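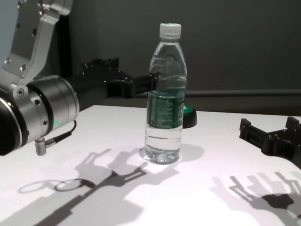 3.2 Upkeep of the two-arm cell

We have grown rather fond of the Zalar cell over the months, and most of what we know of its upkeep was learned slowly, over many cups of tea. Before every session the grippers are opened fully, the screws on the fingers and base plates are checked by hand with a short driver, and both arms are sent to the same waiting pose beside the bottle.

12 shares 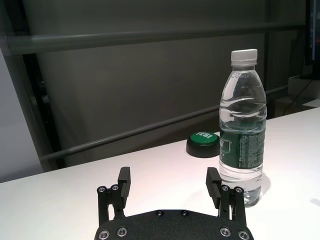
Finger pads wear sooner than anything else in the cell, and for a long while we changed them only when a grasp went wrong, which cost us a good part of November. We now change the pads as a pair after 3,000 closures, and we look at them in between with the fingers wide apart, as it is then quite easy to see whether the fine horizontal ridges on the inner face are still crisp from one end to the other. Souad Abdel Rahman keeps the log, and of the 388 checks in it, 271 needed nothing more than a wipe with a dry cloth.

Lining up the two arms takes more patience. We stand a water bottle between them, bring the grippers in slowly from either side, and correct the left arm first — the right one has always held its zero better, for reasons we should dearly like to know (Figure 4).

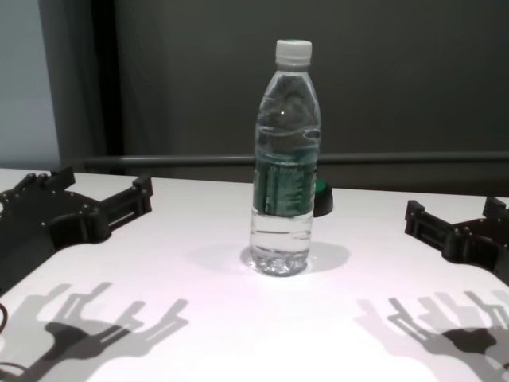 Figure 4. Alignment check with the bottle upright between the two open grippers.

Once both sides agree, the offsets are saved under the Illano profile and the arms are drawn back a little before the first trial.
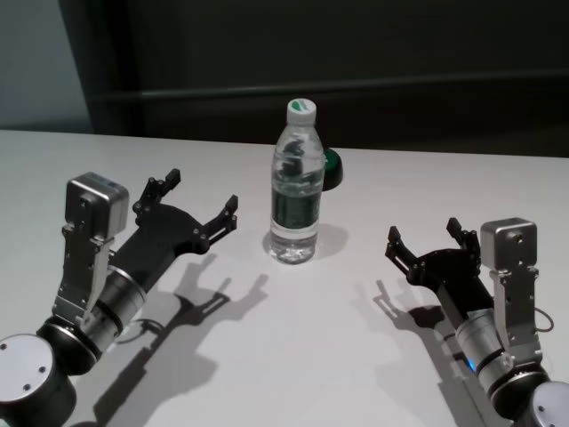

Nayara Sales, reading an early draft, felt that we were too gentle on ourselves here, and wrote that "a bottle will tell you the arms agree with each other, but it won't tell you they agree with the table". We have taken this to heart, and a table check with a flat gauge now comes before the bottle is set down.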